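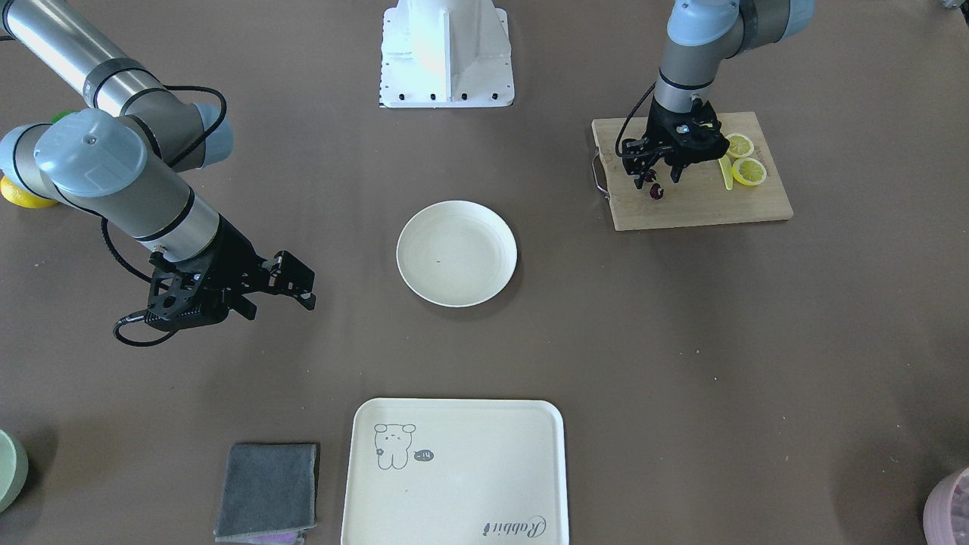
Man-sik Han wrote under the April list that a damp cloth beneath the board should count as a check of its own, and that he'd put it ahead of anything about the knife.

Agreed, and it's in! Thanks for all the notes, they have made this a much better list. Garnish and fruit prep station, Watwood teaching kitchen, checked 11th May by Ye-rin Chae.

1. Worktop clear of anything not needed for cutting
OK. Plenty of elbow room on the brown top, lovely to work at.

2. Board stays put when pushed with the flat of the hand
OK with the damp cloth, slides a bit without it. Please wring the cloth out first.

3. Board free of splits and deep scores
OK. I oiled it last week and the grain has come up beautifully.

4. Knife laid down flat, never balanced on the rim of a bowl
OK.

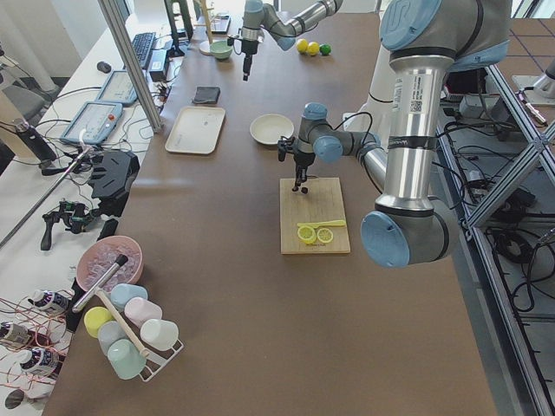
Item 4: yellow knife lying on the board, above the lemon slices.

5. Knife handle sound, no wobble
OK. A-yeong Moon asks whether beginners could have the Gollico one with the finger guard. Yes please, I'd love to try it.

6. Whole fruit kept away from the cutting area and unable to roll off
Pass, with a comment. Lemons are terrible rollers and the limes are worse (one got as far as the fridge in April). A shallow tray would sort it.

7. Plates and bowls free of chips
OK, ran a finger round every rim.

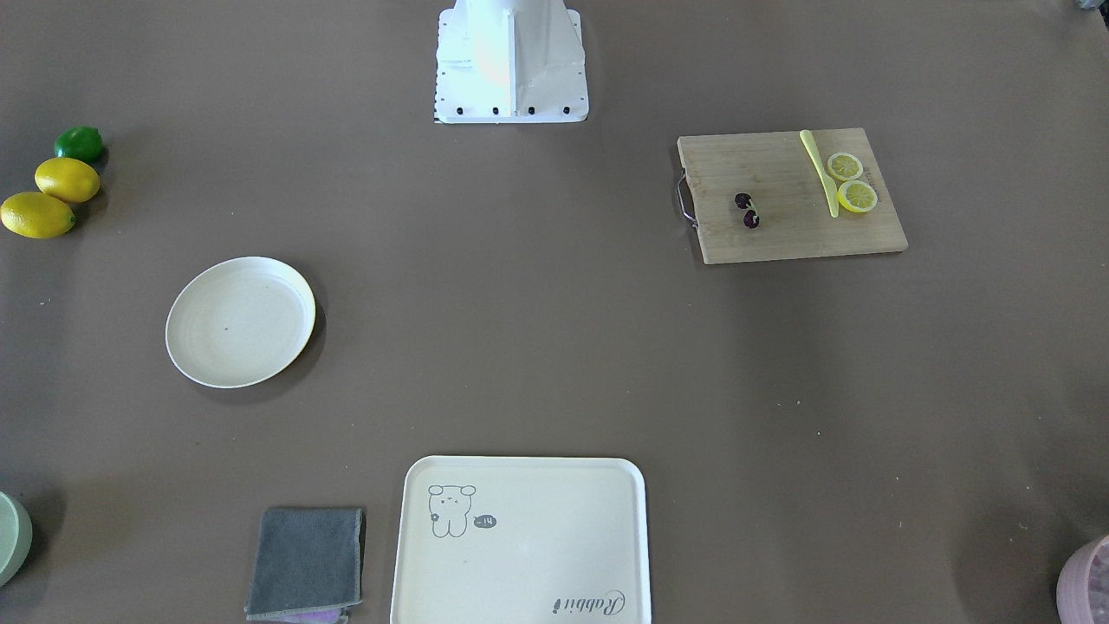 Items 6 and 7: lemons and lime at the left, plate clear of the board.

8. Small fruit stalks and stones
To do. Cherries need a stone dish beside the board, and stalks go in the same dish. Kyung-tae Yeon has offered a spare from the Eretti set, which would be perfect.

9. Cut fruit covered and in the fridge within 15 minutes of the session ending
OK. Fridge reading was 4 degrees.

10. Hand wash and blue plasters within reach
Plasters down to the last strip. New box of 36 ordered, please sign for it if you're in.

Still open: tray for the whole fruit (6), stone dish (8), plasters (10). Add your comments under the item number and I'll carry them over to the next sheet.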